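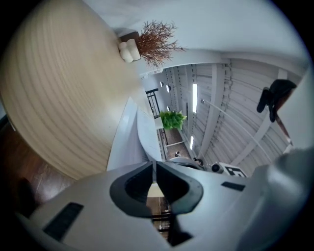

Hand-held gripper at the Rolstead open day, dried branches and corrugated ceiling behind it.

The Rolstead building opened its doors on Friday and I went over for the afternoon session, mostly to see the Wavberg people collect manipulation data. I had read their short write-up on the hand-held tool and wanted to know what it was like to use for longer than a minute.

The tool is a gripper with no arm behind it. You hold it, you do the task with it, and a wide-angle camera on the body records what the fingers do. The recordings later go into training a policy for a real arm with the same fingers. Most readers of this blog know the scheme. The appeal is cost: one operator and one gripper, no arm tied up all day.

Notes, in the order I wrote them down.

The lens is very wide. The gripper body takes up the entire bottom of the picture, with the black U-shaped finger mount in the middle, and the corners go to black outside the circle. You lose a lot of pixels to your own hardware. The presenter's position was that this is fine, as the fingers stay at a fixed place in the view and the policy can use that. I agree up to a point. The rest of the view goes a long way off, up to the ceiling beams and fluorescent tubes, and I would like to see how a policy copes when it is moved to a room with different lighting. They said they had tested in two rooms. Two is a small number.

Tracking was the part I had the most questions about. There is a white card with a black square marker pattern, and position comes from a mix of markers and an inertial unit. I asked about drift over a long take. The answer was that takes are kept short, 16 seconds for the tasks on show, and anything that fails the consistency check is thrown out. Of 927 takes recorded in the week before the open day, 54 were rejected. That is a bit under six percent, better than I expected. I did not get a breakdown by cause. My guess would be fast wrist turns.

Visitors could try it. I did 6 takes of a pick-and-place task at a side bench. The first two were bad. The natural thing is to move at the speed of your own hand, and the operator next to me kept asking for slower. The weight is acceptable for a few minutes and I would not want to do a full shift. The grip angle forces the elbow out, and I felt it in the shoulder by the last take. Somebody should look at that before the next revision – it affects the data too, as tired people cut corners on the approach path.

The software side is called Sengar. It syncs the video with the finger width and flags dropped samples. The interface is plain and quick. Export goes to their own format, with a converter promised for September. I have heard that kind of promise before and will wait for the release.

Skomari had the next slot, with a talk on calibration. I caught the first half. Their argument was that finger pads should be swapped on a fixed schedule and recalibrated every time, even if they look fine. No data was shown for the interval they picked. Slides are supposed to go up on the Rolstead site.

Parking is behind the building and the entrance is on the other side, so allow extra time if you go to the next one.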